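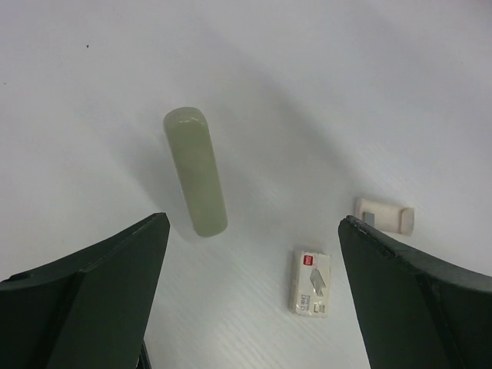 What Is an Embassy, Anyway?

When I was little I thought an embassy was a kind of castle. I'd heard the word on the radio and it sounded like there should be a moat. So I was pretty let down when I saw my first one, a plain brick building with a flag out front and a line of people holding folders.

But the stuff that goes on inside is great, so let me tell you about it!

Countries have to talk to each other all the time. They talk about trade, about fishing, about who can visit and for how long. Leaders can't fly back and forth every time there's a question (they'd never get to eat dinner at home), so each country sends a team of people to live and work in the other one. The boss of that team is called an ambassador. The building where they work is the embassy.

Let's make up two countries and call them Grirkmont and Larnetti. Grirkmont grows a lot of oranges. Larnetti loves oranges but has a rule that every crate must be checked at the border. One summer the checking gets so slow that 41 truckloads go bad. Grirkmont is mad! What happens next?

Well, the Grirkmont ambassador asks for a meeting. She sits down with people from the Larnetti government and they go over the problem. Maybe Larnetti can hire more checkers. Maybe Grirkmont can send the papers ahead of the trucks. They might meet 6 times before anybody agrees on anything, and there will be a lot of paper. 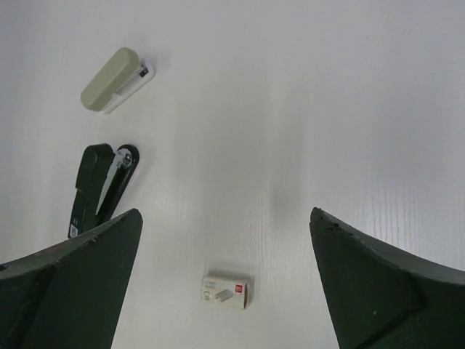

Kestico wrote in to ask whether the ambassador could just say no if her own government told her to agree to something she thought was a bad idea.

Good one, Kestico! She can tell her bosses back home what she thinks, and a good ambassador does. But she speaks for her country, so once they decide, she has to carry the message. If she really can't stand it, she can quit. People have done that.

Now for my favorite part. You may have heard that an embassy is a little piece of the other country's land. I believed that for years, and it's wrong. The ground still belongs to the country it's sitting in. What's special is that the local police can't walk in unless the ambassador says it's okay. Almost every country in the world has signed on to that rule.

Big countries have one embassy in another country, usually in the capital city. They may also have smaller offices in other cities, called consulates. If you lose your passport on vacation, a consulate is a good place to go for help.

Try this at home: pick 2 made-up countries with a friend, give them something to argue about, and see if you can write a deal you'd both sign. Mine always end up being about snacks.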